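Bowen Adult Reading Project
Progress report to the Prisden Fund
26 November 2020
Prepared by Suha Tarawneh

The grant pays for evening reading classes at the Bowen site and for the printed course books. This report covers the period from June to now.

Classes restarted in June with smaller groups. We moved the beginner class to two shorter evenings a week, and attendance has held up better than it did with one long one. Majdi Nassar teaches both beginner evenings. Dougal Dunbar has the intermediate group, which lost four learners over the summer, mostly to changes in work shifts. Two have asked to come back in the new year.

We ordered 1000 copies of the first course book and have given out 600. The second book is late. The draft went back to Fadi Najjar for changes to units five and six, where learners found the forms practice too hard, and the printer in Clurkesport will not hold a slot until we send final pages. 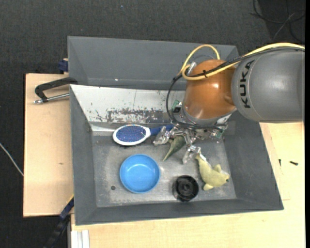

Phone tutoring was not in the original plan. We started it for learners who could not get to class, and 30 people now have a weekly call. It takes more tutor time than we expected — a half-hour call usually needs the same again in preparation — and we have moved some of the travel budget to cover it, as agreed with Wissam Chamoun.

Spending to date is $3813 under budget. Most of that is the second print run. The rest is room rental we did not have to pay in the spring.

Still to do before the final report:

Second course book to the printer
End-of-term reading checks for both groups
Replacement tutor for the Clurkesport evening class, vacant since June

We would like to carry the print money over into the next grant period and need a decision before the printer closes for the holidays. A revised budget sheet is attached.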